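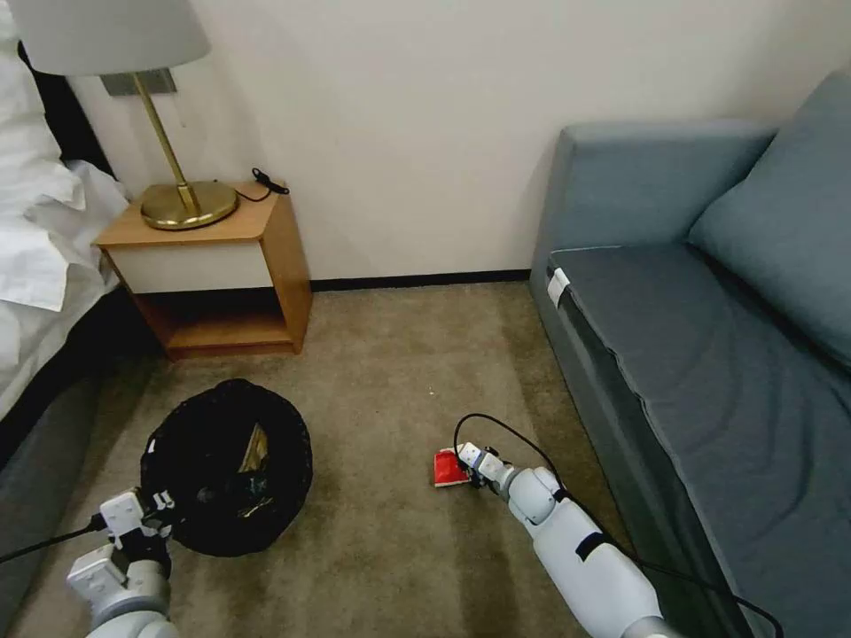

Zweiarmiges System bei der Aufgabe »Wäsche aufnehmen«: linker Greifer am Korbrand, rechter Greifer am roten Stoffteil.

Laborbesuch bei Eradley: Fernsteuerung als Lehrmethode

Reisebericht, März 2022

Der Standort Uvthorpe der Firma Eradley liegt in einem Gewerbegebiet ohne eigene Haltestelle. Vom Bahnhof fährt ein Bus, danach bleiben 20 Minuten Fußweg entlang der Zufahrtsstraße. Das Gebäude ist ein zweigeschossiger Zweckbau; im Erdgeschoss befinden sich Werkstatt und Übungsräume, im Obergeschoss die Auswertung. Anlass des Besuchs war die Frage, ob sich das dort verwendete Verfahren zur Aufzeichnung von Bedienerbewegungen auf unsere eigenen Montageaufgaben übertragen lässt. Die Besichtigung dauerte einen Arbeitstag und bestand aus einer Einführung, zwei Stunden im Übungsbereich, einem eigenen Versuch am Bedienplatz und einer Besprechung der Datenhaltung.

Übungsräume

Eradley arbeitet nicht mit Labortischen. Die Aufgaben werden in möblierten Räumen vorgeführt, die in Zuschnitt und Ausstattung einer kleinen Wohnung entsprechen. Im besichtigten Schlafraum liegt Teppichboden mit deutlichen Laufspuren, dazu kommen Bett, Nachttisch mit Messinglampe und ein blaugraues Polstersofa. Der Teppich ist für die Greifaufgabe von Bedeutung: Ein flach liegendes Stoffteil haftet auf dem Flor anders als auf einer glatten Platte, und die Fingerspitzen des Greifers dürfen beim Ansetzen nicht in den Belag drücken. Nach Auskunft des Betreuers wurden die ersten Aufzeichnungen auf Linoleum gemacht und später vollständig verworfen.

Die Möbel werden zwischen den Aufnahmeblöcken verschoben, die Beleuchtung wird gewechselt. Ein Raumplan mit Klebemarken existiert nicht. Die Streuung der Anfangsbedingungen ist gewollt, wird aber nur grob protokolliert (Blocknummer, Raum, Bediener, Uhrzeit). Für unsere Zwecke wäre das zu wenig.

Aufbau des Bedienplatzes

Der Bediener steht in einem Nebenraum vor zwei Führungsarmen, deren Gelenkfolge derjenigen der ausführenden Arme entspricht. Die Gelenkwinkel werden direkt übertragen; eine Umrechnung über die Lage des Greifers im Raum findet nicht statt. Der Vorteil liegt in der einfachen Regelung und darin, dass der Bediener eine ungünstige Armstellung am eigenen Ellbogen bemerkt. Der Nachteil ist die Bindung an eine bestimmte Bauform. Wer den Armtyp wechselt, baut auch die Führungsarme neu.

Die Greifer werden über je einen Fingerhebel geschlossen. Der Hebel gibt die Öffnungsweite vor, die Kraft wird in der Steuerung begrenzt. Eine Kraftrückmeldung an die Hand ist nicht vorhanden. Der Bediener beurteilt den Griff allein nach dem Kamerabild, das von oben auf den Arbeitsbereich gerichtet ist. Die Software für Übertragung und Aufzeichnung heißt Falter und wird im Haus gepflegt. Sie schreibt Gelenkwinkel, Greiferöffnung und Bild mit gemeinsamem Zeitstempel in eine Datei je Durchgang.

Die Aufgabe

Vorgeführt wurde das Einsammeln einzelner Kleidungs- und Stoffteile vom Boden in einen faltbaren Netzkorb. Der Korb ist schwarz, rund und oben mit einem weichen Stoffrand eingefasst. Die Arbeitsteilung der Arme ist festgelegt: Der linke hält den Rand, der rechte nimmt auf und legt ab. Das Halten klingt nebensächlich, nimmt in der Einweisung aber den größeren Teil der Zeit ein. Ein weicher Rand gibt nach. Wird er zu hoch angehoben, kippt der Korb; wird er zu tief gefasst, verengt sich die Öffnung auf der Gegenseite.

Für den rechten Arm gilt folgende Vorgabe:

Anfahrt schräg von oben, Greifer erst kurz vor dem Stoff öffnen.
Ansetzen an einer Falte oder Kante, nie in der Fläche.
Schließen, kurz warten, dann anheben.
Ablage über der Korbmitte, Arm zurückziehen, bevor der linke Greifer gelöst wird.

Die Wartezeit nach dem Schließen hat einen datentechnischen Grund. Ohne sie liegen Schließen und Anheben in den Aufzeichnungen so dicht beieinander, dass das angelernte Modell den Arm anhebt, während die Finger noch offen sind. Geübte Bediener neigen dazu, die Pause wegzulassen. Ihre Durchgänge sind schneller und für das Training schlechter. Eradley sortiert solche Durchgänge inzwischen automatisch aus, der Schwellenwert wurde uns nicht genannt.

Fehlgriffe werden nicht grundsätzlich gelöscht. Verliert der Bediener das Stoffteil und nimmt es im selben Durchgang erneut auf, bleibt die Datei erhalten und bekommt eine Markierung. Abgebrochene Durchgänge kommen in ein gesondertes Verzeichnis. Ob sie je verwendet werden, ließ sich nicht klären.

Datenbestand

Zum Zeitpunkt des Besuchs umfasste der Bestand für die Wäscheaufgabe 1.909 Durchgänge. Davon waren 1.438 für das Training freigegeben, der Rest entfiel auf Abbrüche, Zeitüberschreitungen und Dateien mit lückenhaftem Zeitstempel. Aus dem Schlafraum stammen rund 575 der freigegebenen Durchgänge, die übrigen verteilen sich auf einen Wohnraum und einen Flur mit Fliesenboden.

Die Freigabe erfolgt in zwei Schritten. Ein Skript prüft Vollständigkeit und Gelenkgrenzen, danach sieht eine Person das Video in doppelter Geschwindigkeit durch. Der zweite Schritt ist der Engpass. Im November hatte sich nach Angaben des Hauses ein Rückstand von mehreren Wochen gebildet, der durch eine Aufnahmepause abgebaut wurde. Eine Vorsortierung nach Durchgangsdauer ist geplant.

Eigener Versuch

Am Nachmittag konnte ich selbst am Bedienplatz arbeiten. Die Führungsarme sind leichtgängig, die Eigenmasse ist weitgehend ausgeglichen. Die Verzögerung zwischen Handbewegung und Bild war wahrnehmbar, störte bei langsamer Arbeitsweise aber kaum. Deutlich schwieriger ist die Tiefenschätzung. Aus der Ansicht von oben lässt sich nicht sicher sagen, ob die Finger über dem Stoff stehen oder ihn bereits berühren. Ich habe mich mit dem Schatten des Greifers beholfen, was bei wechselndem Licht nicht zuverlässig ist. Die Stammbediener achten auf die erste Bewegung des Stoffs.

Mein erster Durchgang wurde wegen Zeitüberschreitung abgebrochen. Beim zweiten war der Griff am Korbrand zu tief angesetzt. Der dritte wurde aufgezeichnet und vom Skript angenommen; die Sichtprüfung stand bei meiner Abreise noch aus.

Nach etwa einer halben Stunde macht sich die Haltung in den Schultern bemerkbar. Die Bediener wechseln sich deshalb in kurzen Blöcken ab und erledigen dazwischen das Umräumen. Eine Armauflage wurde erprobt und wieder entfernt, weil sie den seitlichen Bewegungsraum einschränkte.

Kabelführung

Ein Punkt, der in den Veröffentlichungen zu solchen Anlagen selten vorkommt: Das Kabel zum Greifer ist außen verlegt und läuft in einem freien Bogen über den Arm. Der Bogen muss lang genug für die volle Drehung des Handgelenks sein und kann bei Aufgaben in Bodennähe trotzdem an Möbelkanten hängen bleiben. Im Schlafraum ist vor allem die Vorderkante des Sofas betroffen. Eradley gibt den Bedienern eine bevorzugte Drehrichtung vor. Eine innenliegende Führung wäre sauberer, würde aber den Tausch der Greifer verlängern, der laut Wartungsliste regelmäßig ansteht.

Vergleich mit dem Anlernen von Hand

In der Werkstatt steht ein einzelner Arm mit der Steuerung Ng, der durch direktes Führen am Handgelenk angelernt wird. Für Wege mit festen Anfahrpunkten ist das die einfachere Lösung: kein zweiter Satz Arme, keine Verzögerung, keine Tiefenschätzung über ein Bild. Bei der Wäscheaufgabe scheidet das Verfahren aus zwei Gründen aus. Die Hand des Bedieners verdeckt den Greifer im Kamerabild, und zwei Arme lassen sich von einer Person nur mit Mühe gleichzeitig führen und schließen.

Für unsere Steckverbindermontage halte ich das direkte Führen weiterhin für ausreichend. Beim Einlegen der biegeschlaffen Dichtungen sieht es anders aus. Dort sollte ein Versuch mit Führungsarmen eingeplant werden, zunächst einarmig und mit einer zusätzlichen seitlichen Kamera. Offen sind der Preis eines zweiten Armsatzes und die Frage, ob Falter ohne die hauseigene Datenablage lauffähig ist. Beide Punkte hat Eradley zur schriftlichen Beantwortung angenommen.

Kontakt | Impressum | Datenschutz | © 2022 Alle Rechte vorbehalten | Nach oben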